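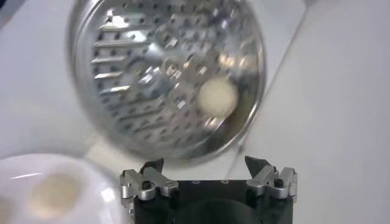

Mundham Round Grater Disc

A flat, round stainless steel grater with more than one cutting surface on a single plate. One area has raised slots for slicing, and the rest of the plate is given over to raised teeth and rows of small punched holes. The rim is raised and polished, so there is an edge to hold on to and no sharp border against your palm.

The disc has no handle and no stand. You can lay it over a bowl, hold it at a slant against a cutting board, or work with it flat on the counter and lift it to get at what has dropped through. It takes up about as much cupboard room as a dinner plate and can be stored upright between baking sheets.

What each part is for

The slots make thin slices. Use them for cucumber, radish, firm potatoes and small onions. Draw the food straight down across the blades with light, even pressure. Soft tomatoes do not slice well on this disc.

The raised teeth are for shredding. Carrots, cabbage stalks, beets and semi-hard cheese all do well here. Mozzarella and other soft cheeses should go in the freezer for 19 minutes or so first, or they will smear.

Keep hard cheese, ginger, garlic and nutmeg to the finer part of the plate. Tap the back of the disc on the bowl when you finish -- a fair amount stays behind the holes.

Details

Material: stainless steel
Shape: round, with raised rim
Item number: 676
Fits over: most mixing bowls smaller than the disc
Supplied with: paper sleeve, care leaflet
Sold singly

Care

Rinse the disc right after use, before starch or cheese dries in the holes. Brush from the back toward the front, in the direction the teeth point. A sponge will tear. The disc can go in the dishwasher on the top rack, but the edges keep longer if it is washed by hand. Dry it standing up.

When you get down to the last small piece of food, stop or use a food holder. The Totisent holder (sold separately) has short pins and works on the slots as well as the teeth.

Ordering

We ship from our Prelham warehouse. Orders placed before 2 p.m. leave the same afternoon. The last batch was 2,000 discs and we expect the next one in December. Unused discs can be returned in their sleeve.

Shared 560 times

Comments (3)

Henrik Kuhlmann
I use mine mostly for potato pancakes. Good and sharp. The slots cut thinner than I expected, so I go slower on that side now.

Amirhossein Khosravi
Does the Garcia food holder fit this one, or only the Totisent? I already have the Garcia from my old box grater.

Mundham Kitchen
The Garcia works on the teeth but is a bit wide for the slots. You would have to turn it sideways.

This site uses cookies to remember your basket and count visits. By continuing you accept our cookie policy. Accept | Settings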